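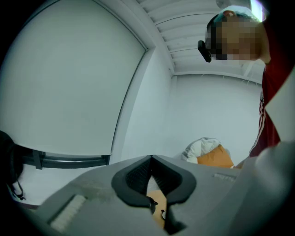 January 2019
By Brijesh Awasthi

Geeta Upadhyay would like it known that she has nothing against turnips. She has been asked about this a lot since December, when her supper club in Koscombe served a five-course menu with a turnip in every course, pudding included.

"The pudding was the best one," she says. "People won't have it, but it was. You cook them in milk with cardamom until they give up, and then you treat them like carrots in a halwa. Thirteen people had seconds. One asked for the recipe and then rang me up to check I hadn't left out the carrots."

We are talking over tea and a plate of something pickled, which I have been told to eat before I ask what it is. (Turnip.) Upadhyay came to cooking for strangers fairly late, after 14 years doing the books for Okel, a firm that sold shop shelving. She describes the work as restful. The supper club, which she calls Brilladness for reasons she declines to go into, began when her brother-in-law, Harish Shukla, took on an allotment and found he could grow only one thing.

"Harish grows turnips the way other people catch colds," she says. "He brought round a sack. I said thank you. He brought another sack. After that I stopped saying thank you, and it made no difference."

Shukla, reached later by telephone, says he also grows a very decent leek.

The trouble with turnips, in her view, is that most of us met them at school, boiled, and never forgave them. She wants them small, no bigger than a golf ball, and she wants them roasted hot with mustard seed and a spoonful of honey put on at the end. Put it on at the start and it burns, and then, she says, you have a black turnip, and you are back at school. The big ones she grates raw with lime juice, green chilli and a lot of salt, squeezing them out in a tea towel first.

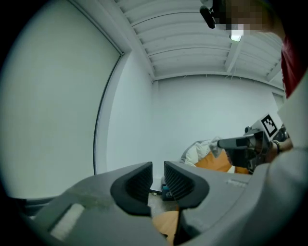 "Squeeze them properly," she says. "Golnar squeezes as if she's afraid of hurting them."

Golnar Bagheri helps in the kitchen and is the author of the third course, a turnip and barley broth with dried mint fried in butter. It was the only dish that night that nobody tried to swap with a neighbour. Upadhyay says this without visible pleasure. "It's a good soup. I'd have put more pepper."

I ask about the tops, having always thrown mine away. There is a silence. Then I am told to wash them twice, wilt them with garlic and mustard oil, and eat them on toast with a fried egg, and that I needn't mention the throwing away in print.

The next menu is still being argued over. Shukla has offered swede. Santosh Goel, who lays the tables and has eaten every trial dish since the autumn, has asked whether there might be a course with some chicken in it.

"I told him I'd think about it," says Upadhyay, pushing the plate back towards me. "Have that last one. There's another jar."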